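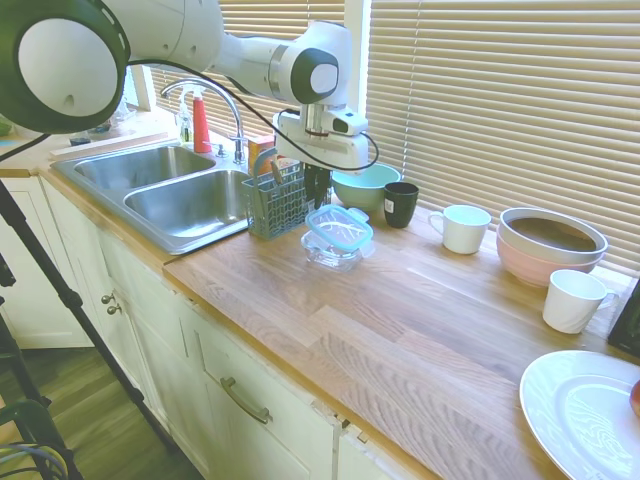 Gray basket on a butcher-block counter.

Skollinero - Frequently Asked Questions

What kind of game is Skollinero?
Skollinero is a tile-laying game for two to four players. You build a canal town one tile at a time and score points when a canal reaches the harbor.

How is it different from Klinhom?
Klinhom uses the same tile shapes, but everyone builds on one shared map. In Skollinero each player has a board of their own, and the only thing you share is the market row.

Can I mix tiles from the two games?
No. The backs are different colors, so you would know what was coming out of the bag.

How many tiles do I draw on a turn?
Draw 2 and keep one. The other goes to the open end of the market row. If the row is full, discard the oldest tile first.

What happens if I can't place the tile I kept?
Put it face down beside your board. Each face-down tile costs you 3 points at the end of the game.

Do bridges count as canal spaces?
Yes, for length. They don't count toward the harbor bonus - this was left out of the first printing of the rules.

Can I store the tiles without the box insert?
Yes. The insert doesn't fit sleeved cards anyway. Any small box or bag will do, but keep the harbor tiles apart from the rest or setup takes much longer.

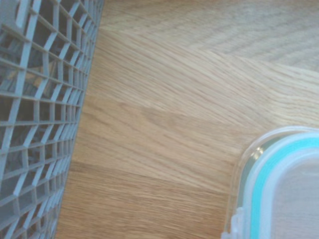 Is there a solo mode?
Not in the base game. The Hida expansion adds one, along with a second set of market cards. It is due in September.

Does Hida work with the older Nilance edition?
The map tiles do. The market cards are a different size and need opaque sleeves.

I'm missing a piece. What should I do?
Use the contact form and tell us which edition you have and the number printed next to the part in the rulebook. Replacement tiles are free, and you only pay shipping.

Last updated 17th June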